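About Us: Albridge Robotics Club

Last updated: January

Hi, I'm Frida Toft, and I've been running the robotics club at Albridge for long enough that my own desk has disappeared under spare cables. If you landed on this page from the school site, welcome! Most of what we do is bin picking, so we spend our afternoons trying to get a robot arm to reach into a bin of mixed-up stuff and come out holding something.

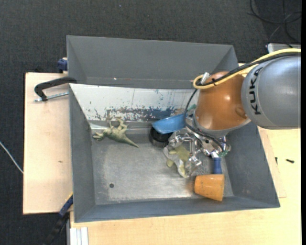
What we do all year

We have one KUKA arm, and it's called Marty. (The students voted. I wanted Rirken, after our old gripper design, and lost badly.) Marty works over a grey metal bin, and the students choose what goes in it. Cups, bowls, toy dinosaurs, bags of whatever. Everybody has a favorite, and everybody has something they dread. For me it's clear plastic bags, because they crumple differently every time and the shine makes it so hard to tell where the bag stops and the metal starts. The dinosaur crowd will tell you legs and tails are worse. We've had that argument many times and I expect we'll have it again next week.

New students usually want to go straight to the software, and I get it, but we start with clamps. A bin that slides when the fingers touch it will ruin a whole afternoon of test picks. After clamps comes cable routing, and after that you get to write your first pick. By spring most people can plan a grasp, run it slowly, and write down what went wrong in a way somebody else can read.

Who's in the club

There are 19 of us this year, from ninth grade up. Some joined because they love programming, some because they like taking things apart, and at least two because a friend dragged them along (they're both still here, so I'm counting that as a success).

Jacqueline Besnard teaches physics and helps me with the hardware side. She has much more patience than I do for tightening things properly. Eugénie Mallet is our student captain, and she keeps the pick log, so if you want to know how the orange cup did back in the fall, ask her. Vesela Stan looks after the vision code and will happily talk to you about reflections until the bus comes.

The Savham Challenge

Our big event is the Savham Challenge, where each team gets 12 objects they haven't seen before and 60 minutes to clear the bin. Last year we came in fifth, which was our best finish so far, and we were thrilled! We lost most of our time on a bowl that had landed on top of something else, so this year we're practicing with things piled up and leaning on each other. It's messier and a lot slower, and the students like it much better than the neat layouts we used to do.

Sylvain Rolland, who was captain before Eugénie, comes back as a judge now. He has promised not to go easy on us.

Coming along

We meet after the last bell and finish at 5:30. You don't need any experience, just closed-toe shoes and a signed safety form, and long hair has to be tied back. Parents are welcome to look in too, only please knock first so we can pause the arm. And if you have odd kitchen things or old toys you don't want anymore, bring them! We can always use something new to pick up.

Recent from the club
- Savham Challenge: practice schedule
- How we write a pick log
- Safety form for new members
- Vesela's notes on shiny objects
- Old toys wanted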